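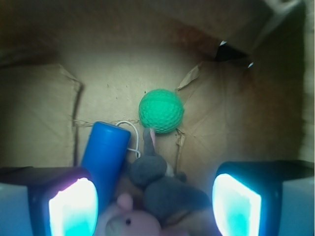 7/2/23

Back on the sourdough rye starter trials, after I let the whole thing slide in April (my fault, I went away and left the jars on the warm shelf). Jar 2 smells like apples now and jar 1 still smells like nail polish, so jar 1 gets fed twice a day until it behaves!

Flour first. The Murkeck rye drinks way more water than the Lilley, and I keep forgetting that and ending up with spackle. Today's dough was 615 grams of the Murkeck and I had to add two extra splashes before it would even come off the spoon. I should've weighed the splashes. I didn't. Next time the water goes on the scale with everything else, no free pouring.

Bulk rise was slow, but the kitchen was cold this morning and I think that's all it was. The top had those little pinholes by lunch so I shaped it then, wet hands, no flour on the bench, and dropped it in the Sotby tin. Still love that tin. The corners never stick.

Baked it 10 minutes longer than the last one and the crust is darker than I'd like, kind of bitter on the bottom edge, though the middle isn't gummy anymore, so I'm calling that progress. Haven't cut the second loaf. It's wrapped in a towel and it's staying wrapped until tomorrow, hands off please!
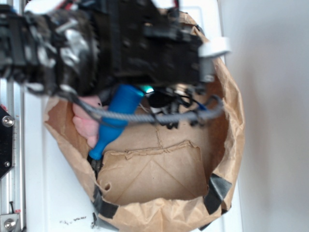

Farouk wrote in the margin that the bitterness is probably the Murkeck and has nothing to do with the bake, and that I should try the same timing with Lilley before I touch the oven dial.

Fair enough, Lilley it is. Need to buy more caraway too, and a lid for jar 2.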